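Rock Stacking in Simulation: Our Club Gallery

A look at what the Saturday robotics club has been building

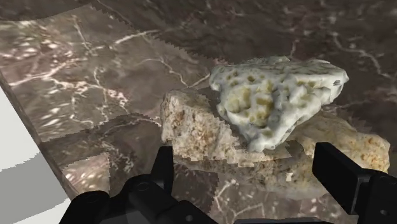

Wojciech Jabłońska

Two rocks on the marble, the pale one sitting on the big tan one, with the gripper fingers down at the base. I am fonder of this picture than I probably should be - the white rock is my favorite of all our stones, with those yellowish pits across the front and that blunt point at the bottom, which makes it a real trial for anybody who draws it for their stacking turn.

For those of you who are new to our pages, welcome! The stacking project started in November, when Rónán Tierney asked whether we could set ourselves a task that had no flat sides and no right angles anywhere in it. Up to then we had mostly worked with cubes, and the students had gotten very good at cubes. Rocks have been a humbling change, and a lovely one too.

Everything runs in the simulator, so the whole group can practice at home in the evenings, and a few of them plainly do, judging by the messages I get. Each team writes its own grasp planner and gets 20 tries per pair of rocks. We call our scene Hillarum, after a long and very silly vote, and the name has stuck.

The veins in the marble gave our color filter a good deal of trouble early on, and the shadows with their jagged edges gave it some more. Two of the younger students are rewriting that part now, and I can't wait to see what they bring in. If you'd like to join a team, come by any Saturday at 10 and ask for Rónán or me.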